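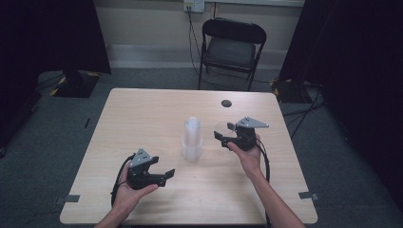 *Two of the clear cups on the table, one sitting inside the other.*

## Nested clear plastic cups stick together – how do I get them to release cleanly?

**Rizal Nair**

I have a quantity of translucent plastic cups that came with a storage order from Festadach. They have no handles, a plain rolled rim and no visible marking on the base that I can read as a resin code. They are stored nested. The narrow ones go into the wider ones without much effort, and then a fair share of them won't come back out.

Conditions, as far as I can state them:

- Cups are washed by hand in warm water with ordinary dish soap, rinsed and put on a rack.
- They are nested once they look dry. I can't rule out a film of water on the inside wall, as cloudy plastic hides it well.
- Stacks are kept in a kitchen cabinet next to the oven. The cabinet gets warm when the oven is on.
- The problem is worst on the stacks that have been sitting since May.

What I have tried: pulling straight apart (works on some), twisting (works on a few more, but one rim now has a white stress line), and knocking the base on the tabletop (no effect other than noise). I would prefer not to use oil because the cups are used for drinks and the residue is a nuisance to wash off.

I'm looking for two things. First, a release method that doesn't mark the plastic. Second, a way of storing them nested so that it doesn't happen again. Storing them singly isn't practical with the cabinet space I have.

---

**Hiyori Koyama**

There are two separate mechanisms and they need different handling, so it's worth working out which one you have before applying force.

**1. Trapped air and water.** When a cup slides into another with a close fit, a film of water between the walls seals the gap. Pulling the inner cup upward increases the volume below it, the pressure there drops, and the outside air holds the pair together. The sign of this is that the inner cup moves a little and springs back when you let go.

**2. Taper lock.** If the walls have nearly the same angle, pressing one cup down wedges it into the other, and friction does the rest. The inner cup doesn't move at all when you pull. A warm cabinet makes this worse. The plastic softens slightly, settles under the weight of the stack and then grips when it cools.

For the first case, you only need to let air in. Hold the pair under the surface of a bowl of warm water, tilt it so that bubbles leave the gap, and ease the inner cup sideways. Don't pull along the axis until you see water moving between the walls. A strip cut from a thin flexible cutting mat also works as a vent: slide it down between the two walls, stop when it meets resistance, and pull the cups apart with the strip still in place. Don't use a knife or a metal ruler. Both will score the wall, and a scored wall tends to crack from that point later.

For the second case, use a temperature difference:

1. Stand the outer cup in warm tap water, up to a level just below its rim. Hand-hot is enough. You don't know the resin, so don't go near boiling.
2. Fill the inner cup with cold water and a couple of ice cubes.
3. Leave it for 2 minutes.
4. Pour out the cold water, lift the pair from the bath, dry the outside so you have a grip, and rock the inner cup gently from side to side while pulling.
5. If it doesn't release, repeat from the start. Don't make up for it with more force.

The outer cup expands a little, the inner one shrinks a little, and the wedge loosens. The difference is small but a taper fit doesn't need much. The order matters. Warm water in the inner cup and cold outside will tighten the joint.

On twisting: the white line you describe is stress whitening. It won't polish out, and I'd take that cup out of use for anything hot. Grip low on the wall, where the base stiffens it, and keep your fingers off the rim. A rim squeezed into an oval grips the inner cup at two points and makes the job harder.

On storage, three changes in order of effect:

- Move the stacks away from the oven.
- Dry the inside walls with a lint-free cloth before nesting, including the corner at the base. Then leave the cups upside down on a rack with a gap underneath for 20 minutes.
- Put a spacer in each cup. A folded strip of baking parchment laid across the mouth, so that it runs down both sides when the next cup goes in, gives the air a path and stops the walls from seating.

Also keep the stacks short. The bottom pair carries the weight of everything over it, and in my cabinet those were always the ones that locked.

One check on the pair in your photo: the narrow one looks much taller than the piece around it. If the contact is only along the lower part, you have plenty of exposed wall to hold and the ice method should be easy to do. The thing to watch is leverage – with that much length sticking out it's easy to rock too far and split the outer cup. Keep the rocking small.

---

**Setiawan_1209**

Had the same thing with a set from Grodena. Put them in the freezer for a bit and bang them on the counter. Worked for most of mine, one cracked. They're cheap anyway.

I wouldn't bother with the parchment. Just don't push them down when you stack them.

---

**Rizal Nair**

Reporting back after going through the cabinet on Thursday.

Most of the stuck pairs were the first kind. They sprang back slightly when pulled, which I hadn't registered as meaning anything. Submerging them and tilting was enough, and there were visible bubbles each time. I cut a strip from an old Zelow cutting mat for the ones that were slow, and it went in without leaving a mark.

Two pairs didn't move at all. One released on the second round of ice and warm water. The other is still stuck after four rounds and I've stopped there. The outer cup has a slight flat on one side that I think was there before, so it may be seated crooked.

I did not try the freezer. Chilling both cups together doesn't give a difference between them, and I already have one with a damaged rim.

The stacks are now in the cabinet by the window, with parchment strips. The strips slip to one side if the cup is set down at an angle. Folding the strip once lengthwise made it stiff enough to stay put.

---

**Hiyori Koyama**

A crooked seat is plausible. For the last pair, look down into the gap from the top and find the side where it's widest. Push the inner cup toward that side while the outer one is warm, then pull. If the gap is the same all the way around, the flat probably isn't the cause.

You're right about the freezer. Some plastics also turn brittle at that temperature, and knocking them on a counter is then a good way to break the base.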